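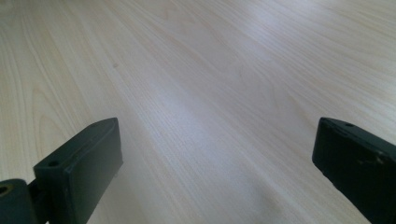
附件一：浅色木面，木纹斜向

工单主题：《Park 练习册：与兄弟姐妹重新说话的 90 天》卡在第 14 天，每天早上催我给我姐打电话
提交日期：2018年8月28日
产品：Staselar 阅读器（安卓平板）
购买渠道：Stornero 网上书店
出版方：Orkthorpe
优先级：用户选“紧急”，系统改为“普通”
状态：已解决（用户保留意见）

用户描述

你们好。我在 Stornero 买了这本电子练习册，用 Staselar 打开。书的设计是每天解锁一篇短文和一个练习，做完打勾，第二天早上出下一篇。前面都正常，从“回忆一件小时候一起干的坏事”一直做到第 14 天，题目是“打一通没有目的的电话”。

电话我打了，勾也打了。第二天早上打开，还是第 14 天，勾没了，提示语是“别怕，迈出这一步”。我以为是自己没保存，又打了一通。第三天还是第 14 天。

到第四通的时候，我姐问我是不是查出了什么病。

另外，我在前面几章划的 40 处重点全部不见了。笔记还在，可是笔记里写的都是“这句说得对”，现在我完全不知道是哪句。

已经试过：重启平板；退出账号再登录；把时区改到别处再改回来（论坛上看来的偏方，没用，闹钟倒是乱了两天）。没有试过重装，怕笔记也没了。

客服回复

您好，感谢您联系 Staselar 支持。对您遇到的不便我们深表歉意。请您先尝试以下步骤：
重启设备；
退出账号后重新登录；
确认设备时区设置正确。
如问题仍然存在，请回复本工单。

用户回复

请往上看三行。

客服回复

您好，您说得对，抱歉，刚才那条是模板。现在由我接手。

请帮忙确认几件事。第一，打开练习册，点右上角菜单，选“关于本书”，把“内容版本”那一行抄给我。第二，您有没有在别的设备上打开过同一本书，包括手机和电脑网页版。第三，第 14 天那篇练习下面有个“写下通话感受”的框，您在里面写了多少字？

卸载重装请先不要做。您的顾虑是对的，没同步上去的笔记会跟着一起走。

用户回复

内容版本那行写的是“修订版”，后面没有数字。

别的设备：手机上装过，只在地铁里看过开头，后来没再开。

第三个问题有点私人。写得不少。书里说“想到什么写什么，不要修改”，我照做了，从电话写到我们俩为了一台缝纫机三年没怎么讲话，再写到缝纫机后来谁也没用。多少字没数过，要往下滑好几屏。

客服回复

谢谢，这很有帮助。原因基本上能看出来了，我先把它讲清楚，再说怎么修。

练习框在服务器那边有上限，是 1000 字。超过以后，服务器会拒收整条记录，打勾的状态跟文字是打包一起送的，于是勾也一起被退回来。平板上当时看着是成功的，因为它先在本地显示，夜里同步时才被改回去。按道理应该弹一个提示说“字数过多”，这个提示确实存在，只是显示的位置在键盘后面。

所以您每天早上看到的第 14 天，是服务器眼里的第 14 天。在它看来，您一次电话都没打过。

划线丢失是另一件事。Orkthorpe 出了修订版，把前几章的段落重新编排过，划线是按段落编号记的，编号一换，就找不到地方落脚。数据本身没有删，在后台能看到，40 条都在，只是挂在已经不存在的段落上。

修复步骤，请按顺序来：

一、打开第 14 天的练习框，长按全选，复制，粘贴到平板自带的记事本里保存。这一步请务必先做完。

二、回到练习框，把内容删到 1000 字以内。留一句也可以，服务器不看文采。

三、点“完成”，然后在主页面往下拉，手动同步，等云朵图标变成实心。

四、在手机上也打开一次这本书，同样手动同步。手机里存着很早的进度，不处理的话它哪天想起来，会把您拉回第一天。

五、做完后回复我，我在后台把旧划线迁到修订版的对应段落。

用户回复

一到四做完了。云朵实心。今天早上解锁了第 15 天，标题是“给对方一点空间”。

我姐表示这一天来得正是时候。

第二步花的时间比较长。删到 1000 字以内之后，我发现缝纫机那段整个可以不要。这不算你们的功劳，但我还是写在这里。

手机那边同步时弹出来一个选项：“保留此设备的进度”还是“保留云端的进度”。两个按钮一样大一样灰，我选了云端。要是选错了请告诉我，我好提前通知家里人。

客服回复

选对了，是云端。后台显示您当前进度为第 15 天，两台设备一致。

划线迁移已经跑完。大部分自动对上了，有几条因为原文被改写过，系统拿不准，我放在书末的“待认领”列表里，您点进去能看到旧版原句，再自己决定挂到哪里。其中有一条的原句在修订版里整句删掉了，您当时的笔记是“这句说得对”。我们会保留它，虽然它现在没有地方可去。

另外说明一下提醒。早上的推送是按进度发的，您不想要的话，在设置里的“陪伴与鼓励”下面可以关。名字不太好找，很多人以为那一栏是音乐。

用户回复

找到了，关了。划线也看到了，谢谢。

还有两个问题，答完可以关单。

其一，这本书后面还有没有别的练习会让我写长的？我翻了目录，第 40 天叫“写一封不寄出的信”。一封不寄出的信，写到 1000 字就不让写，我觉得会出事。

其二，能不能退一部分钱？书本身我不退，我指的是那几通电话费。我姐住得远。

客服回复

其一：会出事。第 40 天用的是同一种练习框，上限也一样。我已经把这个问题单独报给开发组，请他们把键盘后面的提示挪到看得见的地方，并且让打勾和文字分开保存。排期目前写的是 12 月。按您的进度，第 40 天会先到，所以建议那封信先写在记事本里，练习框里填“已写”即可。我用测试账号试过，“已写”两个字能顺利解锁下一天。

顺便转告了 Orkthorpe，建议他们在修订版的说明里提一句字数。对方回复说，书里那句“想到什么写什么，不要修改”是作者原文，不便改动。

其二：电话费不在我们的退款范围内，Stornero 那边我也替您问了，同样不在。可以补偿的是一张 Stornero 购书券，已经放进您的账户。系统根据您的阅读记录，在券的下面推荐了同系列的另一本，《Park 练习册：学会少打扰别人》。这个推荐是自动生成的，与本工单无关。

用户回复

收到。券用了，买的是菜谱。

可以关了。满意度那一栏没有“问题解决了但是”这个选项，我选了中间那个。

内部备注（关单时填写）

根本原因：练习框超长，服务器整条拒收，错误提示被键盘遮挡；修订版更换段落编号，划线失去位置。
临时办法：缩短文字后手动同步，多台设备逐一同步，后台迁移划线。
关联问题：同一本书另有两张单子，一张也卡在第 14 天，已照此处理；另一张是用户真的没打电话，按正常功能关闭。
模板回复：请把“先看用户已经试过什么”加进首次回复的检查项。上次提过，这次再提。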